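Fahy 2 is a training recipe and code release for learning manipulation policies from wrist cameras alone. Kisberg published it in October with a claim I wanted to test: that a policy given no external view and no joint readings can be brought to working standard from fewer than a thousand demonstrations. I have used it on our bench at Grorkbridge for long enough to have an opinion.

## Data and set-up

The training set was 948 demonstrations, recorded by two operators. Installation took an afternoon. The conversion script is well written, although it discards the final second of every recording unless told otherwise, and the option that prevents this is missing from the manual.
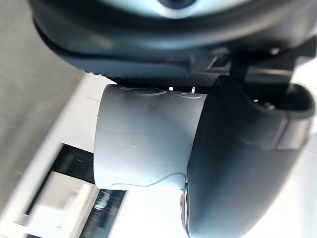 Training then ran overnight on a single card. The method crops each frame at random, masks part of it and asks the network to predict the masked features before it predicts the next motion. The authors argue that this stops the policy from fixing on the gripper itself, whose outline hardly changes between frames. I turned masking off for one run to check. Across 199 trials per setting, the masked policy was plainly better on grasping and no better on placing.

## What the camera gets

Exposure matters more than the paper admits. Over a pale surface the automatic setting burns out the area beneath the finger, and the depth estimate drifts with it.
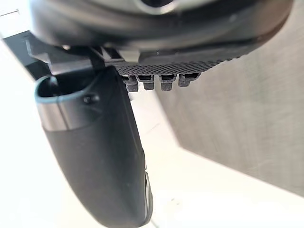

*Wrist view with the finger against a washed-out white surface.*

Fixing the exposure by hand helped. It should be the default. The supplied brightness augmentation covers too narrow a range, and I widened it before the second training run.

Cluttered floors were harder. Striped carpet gives the feature matcher plenty of edges, most of them alike, and loose cable adds more. The confidence score stayed high in these cases, so it can't be used as a stop signal.

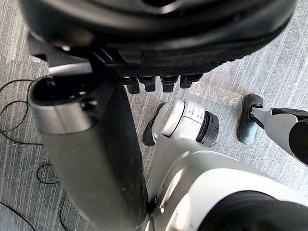
Todor Kneževič

## Speed

Inference kept up with the camera at every setting I tried. The weak point is fast wrist rotation. Fahy 2 takes a history of 4 frames, and a short history has little to offer when all of them are smeared. 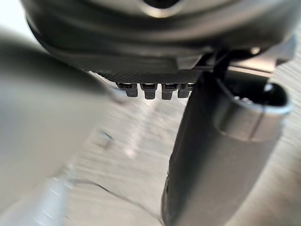
Blur handling is the one part of the release I would call unfinished. The filter scores sharpness over the whole image and drops frames below a threshold. With a wrist camera that is the wrong measure. The row of clips under the housing can be clear enough to separate by eye while the surface behind it is all diagonal streaks, and a frame of that sort may still pass. I masked the housing out of the score, and the filter then rejected 2,414 frames it had previously kept. Retraining without them reduced missed grasps after a turn.

## Verdict

Worth using for grasping under steady light, with exposure fixed and the sharpness score changed as above. For placing, I would keep an external camera. My patch has gone to Deepika Alva at Kisberg and hasn't yet been merged.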